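What the snack counter didn't sell me

Open days are built to make you clap. I went to the one at Laaksonen's Estness site last weekend prepared to clap, and I came home with my hands mostly in my pockets.

The star of the afternoon was Sodumum, the company's two-armed counter robot. The pitch is simple enough. A hotel lobby, a hospital waiting area or a train station sets up a table of drinks and sweets, and the arms put your order on a tray. Laaksonen had folding chairs out, a screen with a slogan on it, and a host with a headset who used the word "effortless" so often that the man beside me began to sigh.

I don't doubt that the engineering is hard. Picking up a slippery wrapper without crushing what's in it is a real problem, and I have read enough to respect the people who work on it. My trouble is with the distance between the hard problem and the thing being sold. We were shown a table, set up by staff, with goods chosen by staff, and asked to picture a lobby at six in the evening. 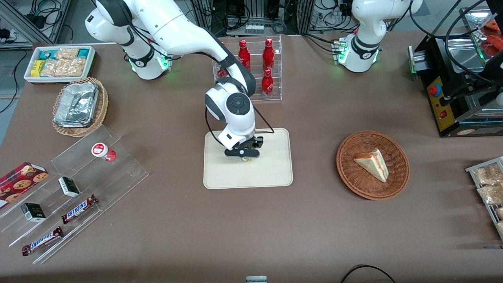 Does a robot like this replace the person behind the counter?

It replaces one part of the job, which is moving items from a shelf to a tray. Stocking, wiping down, checking dates and dealing with a customer who has changed his mind all stay with a person.

The host gave more or less the same answer when pressed, though it took two tries to get there. The brochure is less careful. It talks about "unstaffed hours" and shows a smiling traveler alone with the machine at night. I asked who refills it during those unstaffed hours. A partner, I was told. I asked who the partner employs. We moved on to the next question.

The demonstration ran 25 minutes. I had hoped to hear a failure rate, and I asked for one. The reply was that Sodumum has been through 600 trial orders at the Jisonwood pilot and that feedback was "very positive." Feedback is what you collect when you want a nice quote. I wanted to know how many of those orders needed a person to step in, and what a dropped drink does to the rest of the day.

There is also the dull matter of speed. A bored teenager at a snack stand can hand me a soda and a candy bar while looking at something else. The teenager can tell me the cake is from this morning. If a machine is going to take over that spot, I'd like it to be cheaper, quicker or open when the stand is closed, and I'd like to see the numbers for whichever one it is.

Laaksonen says 4 more sites will get the system next year. Fine. Let them publish the logs from Jisonwood first, with the bad days left in. I'll drive back out to Estness to hear those read aloud, and I won't need a folding chair in the front row.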